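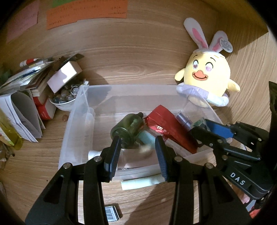 *A clear plastic storage bin on a light wooden desk.*

Ladan Ansari kept every bank statement she was sent between leaving school and turning 40. They filled a cupboard in the hall, and when she moved to a smaller flat she had to decide what to do with them.

"I'd been carrying them from house to house," she says. "I couldn't have told you what a single one said."

Household paper is the last thing many people sort. Clothes get given away and books go to the charity shop, but the gas bill from three addresses ago stays put. Clyde Kincaid helps people clear their homes before a move, and he starts with paper because it takes the longest. One couple he worked with had 629 letters from the same insurer, most of them unopened.

His method is dull and it works. Everything goes into one place first, with no reading. Then it is split into what must be kept, what might be needed and what can be shredded. He allows two hours at a time - after that, people begin to keep everything again.

Tahmineh Nazari, a retired bookkeeper, takes a harder line. She scans what she can and holds on to originals only for births, marriages, property and wills. Her own papers fit in a single folder. She does make one exception, for letters from her brother Parviz, which she has never tried to sort.

Ansari ended up with about 300 sheets. The rest went through a borrowed shredder over two weekends in May, and the cupboard now holds coats.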